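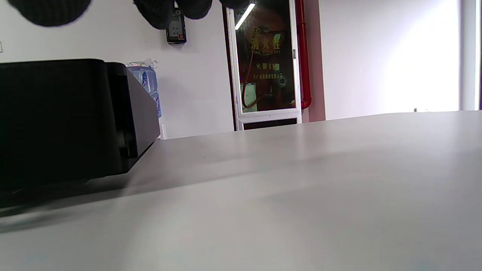

*Black box on the gray table, hydrant cabinet behind, seen from the gripper.*

OK so. Grippers. I said I'd write this up in June and then didn't, so it's going up now in whatever shape it's in.

Short version for people who only want the verdict: the Arby soft three-finger is nicer to live with, the Gika parallel jaw is better at thin stuff, and the wrist controllers are faster than both for getting a lot of motion in a day but you pay for it later. Long version below. Messy.

Hardware first. The Arby is the handheld one with the squishy pads. Charges off anything. Trigger is light, maybe too light — I kept half closing it while walking up to the table. The Gika is heavier, 2 flat jaws, stiff spring, and the camera mount sits higher so you get a better look past the tips. The Arby camera sees its own fingers at the top of every picture. I thought that'd bug me. Stopped noticing in ten minutes.

Focus is fixed on both. Close stuff goes mushy, the far wall is fine. Wich is backwards from what I want but ok.

Big flat boxes were the first real test. Dark matte ones are rough on the tracker becuase there's nothing for it to grab on to. White table, black box, white wall. On the Gika software (the Molefe build, not the stock one) I lost tracking 7 times in a morning. Stock build was worse. Having clutter in the background helps a ton, so now I don't tidy up behind the table anymore. Great excuse.

Then the controllers. One per hand, strapped on, plus a head camera. Setup is fiddly, straps everywhere, and you want them snug or the offset drifts while you work and you don't find out till you look at the numbers that night. 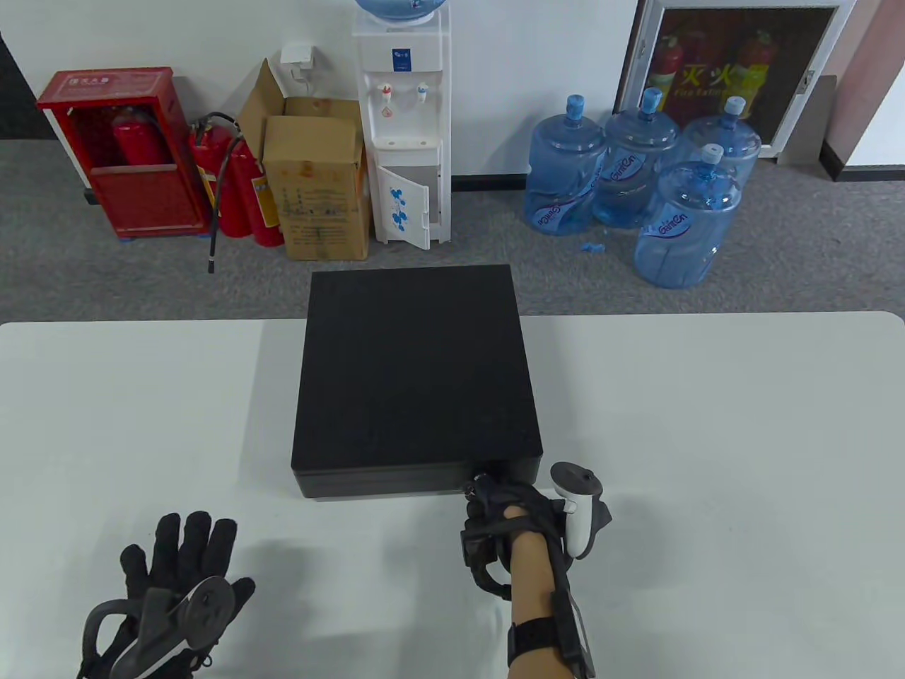 What I like about working this way is you have your real fingers. Corners, lids, edges, all easy. You just do the thing. With a handheld gripper I have to plan every grab, come in from the side, try again. Bare hands with trackers, I'm through a task in maybe half the time. Roughly 40 clean runs before lunch vs way fewer with the Arby.

What I don't like:

- Your wrist gets tired in a different way. The weight's on the back of the hand and you end up holding your elbow out like a chicken
- Thumb drifts onto the stick. Had one run where I'd bumped into a menu and recorded zilch
- Fingers aren't tracked in this setup, only the hand pose. So whatever you do with your fingertips, you're guessing it back from video

That last one is the dealbreaker for small parts. You can tell where the hand was. You can't really tell how hard it pinched or when it let go.

Which gets me to keys. I'd put keys at the bottom of the list for months, they're miserable. Thin, shiny, and they swing if you pick them up by the ring. The Arby pads just sort of smoosh them flat on the table and slide. The Gika jaws can get under one if there's an edge to work with, and even then I'd say 2 tries out of 10 went how I wanted. Tried tape on the jaws. Tried slower. Slower did help a bit.

Dotted gloves are great for this btw. Cheap ones. Grip without squeezing hard.
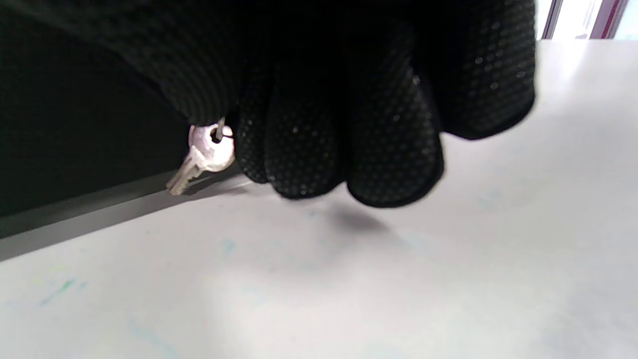

*Key by the ring, dotted glove. Pretty blown out on the shiny part.*

The highlight problem is real. The tracker doesn't care but anything downstream that wants to find the outline of the key is going to have a bad time. Dropping exposure kills the dark side of the picture completely. I've been leaving it on auto and living with it. If you've got a polarizer that fits the Gika mount tell me, the Wurndale one doesn't, threads are wrong.

So where I've landed, for now. Arby for boxes and bottles and anything fat. Gika for thin things with patience. Controllers when I need volume and don't care about fingertips. Still want to try the Arby with harder pads, they're on order.

Battery notes and the mount files in the next post, I have to go find the caliper first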